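Guides > Kitchen kits > Akach two-arm kit > Setting the table

How to teach the Akach kit to place cutlery

This guide is for owners of the Akach kit with software 5 or newer. You need one bowl, one fork, one spoon and a counter which the arms can reach without stretching.

1. Start Domness on your computer and choose "New task".
2. Put the bowl down first. The fork and the spoon come to the right of it.
3. Set the grip force to 11. With a higher value the thin handles can turn in the fingers.
4. Guide the right arm by hand and save each position. Leave the left gripper open.
5. Repeat the task some 30 times, and move the bowl a little each time.
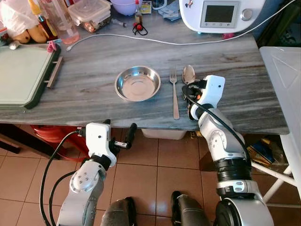
Step 4: the spoon in the right gripper, the fork already beside the bowl.

If you see error 3039, the arm is too low. Raise it and save the position again.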